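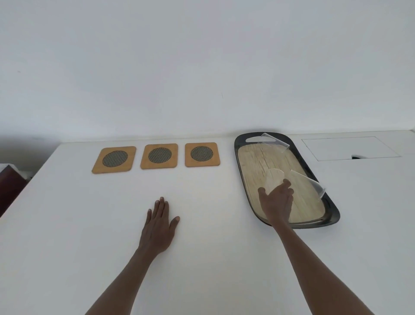 靠墙一侧的桌面上，三只方形杯垫排成一行。

客人来了，坐哪儿
年轻租户重新开始在家里请客，最先要解决的是地方和椅子
文／魏晨曦　2018年5月22日

万卓然租的房子在六楼，没有电梯，客厅放下一张沙发和一张桌子后，剩下的地方刚够打开冰箱门。三月起，她隔一周请一次客，最多的一回来了七个人，有两个坐在窗台上，一个坐在倒扣的收纳箱上，吃完才发现箱盖裂了一道缝。

“以前都约在外面。”她说，“商场里排号要排一个多小时，坐下来吃，旁边有人站着等位，话说到一半就得结账。”

她算过一次账。四个人在外面吃顿像样的晚饭，每人200元打不住，饭后再找地方坐一会儿，又是一笔。在家做四菜一汤，菜钱加水果146元，饮料由客人带。收据她还留着，夹在一本菜谱里。

省钱是很多人说得出口的理由。采访中聊得更多的是时间。在家里吃饭没有翻台，八点吃完，可以坐到十一点。万卓然的一位同事在她家沙发上睡着过，醒来时其他人正在洗碗。

一把椅子的问题

在家请客最先遇到的麻烦往往跟做饭无关。合租房和单间公寓配的家具，大都按住一个人到两个人算：两把椅子，一张小桌，碗也是两只。第三个人进门，就得有人坐床沿。

郝卫东做了14年旧家具生意，店在城北一条修车铺很多的街上。他说这两年卖得最快的是折叠凳和可以摞起来的木凳，过去这类东西堆在后院没人问，现在收来擦干净，一周内就走。买的人二十多岁，四只起买，常问能不能送上楼。

“他们不问木头，问摞起来有多高。”郝卫东说。他在店里专门腾了一面墙，把凳子摞好，旁边用粉笔写上高度。

也有人不买凳子，改坐地上。矮桌加几块坐垫，收起来塞进衣柜底层就行。缺点是坐久了腿麻，长辈来了不方便。万卓然的母亲来住过几天，看见坐垫，第一句话是问椅子在哪儿。

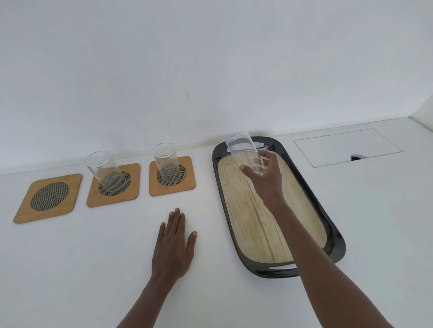
右手把一只透明玻璃杯拿在托盘上方，左手平放在桌面上。

老规矩里有用的部分

孟爱国今年六十八岁，退休前在一家机械厂的招待所工作，管过客房，也管过餐厅。她对在家待客有一套自己的顺序，从客人进门讲到出门，中间不带停顿。

进门先递水，再问吃没吃饭。水倒七分，端的时候手不碰杯口。有老人的，座位离门远一点，离厕所近一点。菜上到一半，主人必须坐下来吃，一直在厨房里忙，客人吃不踏实。要走的时候送到楼下，天冷可以只送到门口，等电梯门关上再回屋。

这些规矩她教给过招待所的新人，后来教给女儿，女儿嫌烦，外孙女倒是记下来了，打成一页纸贴在租来的房子的冰箱上。

有几条她自己也觉得过时了。比如不停给客人夹菜，比如劝酒，比如客人说吃饱了还要再添一碗。“那时候肉少，你不夹，人家不好意思动筷子。现在给人夹了，人家还得想办法吃掉。”

她坚持的是杯子要够。在招待所时，来十个人她备十三只杯子，多出来的应付打碎的、弄混的和临时加进来的人。家里请客，她建议按人头多备两只，样子不用一样，样子不同反倒不容易拿错。

外来的客人

卢奇安·迪努在本地一所大学教罗马尼亚语，来中国的第三年才第一次被请到中国同事家里吃饭。此前的饭局全在餐馆，圆桌，包间，同事抢着付账。他一直想回请，又抢不过，后来干脆在自己的宿舍里办了一次，做了玉米糊和肉卷。

约的时间是六点，他按家乡的习惯以为大家会晚到一些，结果五点四十就有人敲门，手里提着一箱牛奶和一个哈密瓜。他当时还穿着围裙，肉卷刚下锅。客人放下东西就进了厨房，一个剥蒜，一个刷锅，没有人去坐他摆好的椅子。

“我在客厅准备了音乐，”他说，“整个晚上大家都站在厨房里。”

那顿饭之后，他陆续去了五位同事的家。他注意到中国家庭里，换鞋是一个很长的环节：主人说不用换，客人坚持换，拖鞋不够，主人把自己脚上的脱下来。现在他家门口放了一筐拖鞋，从三十六码到四十五码。

礼物怎么带，他至今拿不准。带酒，主人当场收进柜子，另开一瓶；带花，主人家里没有花瓶，花插在了饮料瓶里。最受欢迎的一次是他带了自己腌的酸黄瓜，当晚就吃完了，连罐子都没还给他。
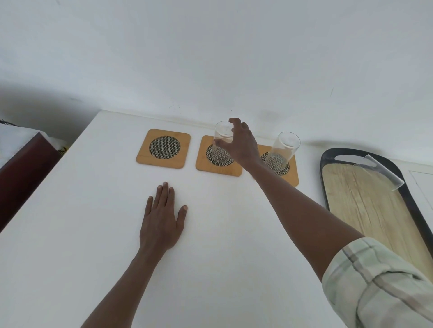
吃完以后

洗碗归谁，各家说法不同。孟爱国的规矩是客人不进厨房，碗泡着，人走了再洗。万卓然那里相反，谁离水池近谁洗，洗完的扣在毛巾上晾着。她家没有洗碗机，也没有地方放。

比洗碗更难处理的是邻居。她住的楼隔音一般，九点半以后挪椅子，楼下听得清清楚楚。有一次楼下的住户上来敲门，她先道歉，对方说孩子第二天有考试。从那以后她给凳脚套上了毡垫，九点半之后不再挪家具，音乐也关掉。再后来做了卤味，她会装一碗送下去，碗还回来的时候里面装着几个橘子。

合租的人还要多商量一步。受访者里有三人与室友写过简单的约定，内容大同小异：提前两天打招呼，不动对方的食材，当晚倒垃圾。其中一份约定还写明卫生间十点后优先给早班的室友用，因为那位室友第二天五点半要出门。

菜单上，几个常请客的人意见比较一致：只做一道费工夫的，其余凉菜提前拌好，主食用电饭锅。新菜不要在请客当天第一次试。万卓然试过一次糖醋鱼，鱼皮全粘在锅底，最后切碎了做成鱼羹，味道还可以，她没再做过。

忌口要提前问。她有一个表格，记着常来的人各自不吃什么，香菜、羊肉、花生，有一位不吃所有带壳的东西。表格建好之后又加了一列，写每个人上次带来了什么，免得她下次去别人家时回得太轻或太重。

下一次请客定在两周后，来六个人。她到郝卫东店里又买了两只凳子，自己提上六楼，中途歇了一次。裂了盖子的收纳箱还在用，现在放冬天的被子。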